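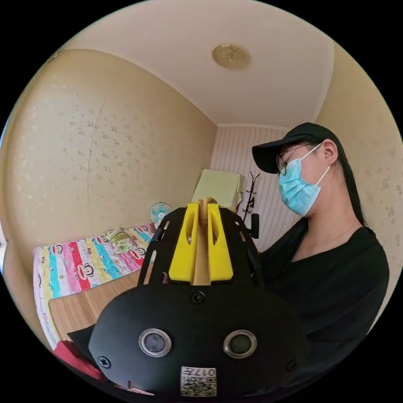
*Photo: Soledad Aravena*

2/4/20

I have been putting off writing about my grandmother's ring for months, mostly because I kept changing my mind about what to do with it. It's a plain yellow gold band with one small garnet, and it came to me two sizes too small and worn so thin at the back that I was scared to put it on.

My first thought was to have it melted down and made into something new. Kohlhase, the little jeweler over in Busmont, quoted me 2,000 dollars for that (new band, new setting, same stone), and I very nearly said yes! Then I sat in the car for a while with the ring in my palm and went back in to ask what a repair would cost instead.

Jarrah Quinlan at the bench was so patient with me. He explained that he could cut away the thin part and solder in a fresh piece of gold, which jewelers call a half shank, and size it up at the same time. The price was 178 dollars, and it took 19 days, and I checked my phone on every one of them.

The new gold is a tiny bit brighter than the old – you have to hold it under a lamp to see where they meet. I asked him to leave the scratches on the top half alone. Grandma wore it for gardening, dishes, everything, and I plan to wear it to the grocery store.

He wants to see it again next February to check the prongs.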